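Filed under: Robot Club Diary

26 June 2024

Day three of the summer session at Gounder, and I still can't say what the robot is learning that we aren't doing for it. We spent the whole morning on picking things up from the blue table. The handout from Besis says an arm should be able to handle "everyday items" after 23 tries. Which items? A pink pouch and a glue gun box have nothing in common as far as a hand is concerned.

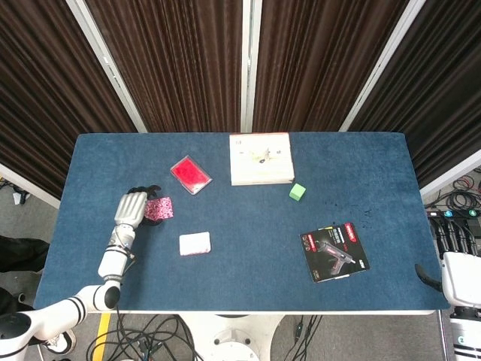 Rirner wrote under yesterday's entry that I expect too much, that 23 tries is plenty for one object if the starting spot never changes, and that the trouble only begins when you move things. Fine. But we do move things. A kitchen is one long case of things being moved.

After lunch I asked to see the log. It has 2000 lines and the word "success" all over it, and I couldn't find where anyone wrote down what success means. Is a box held for one second a success? Five of us argued over that until the break. I want it settled before we go to Nastham in July, where they'll have their own rules anyway.
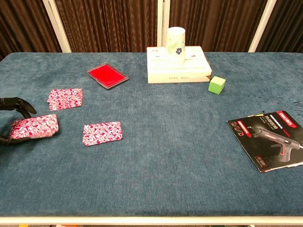
Patterned box in the gripper, just clear of the cloth.

I marked that one "held" and left the success column blank. Tomorrow we start at 9 and I'm bringing my own score sheet.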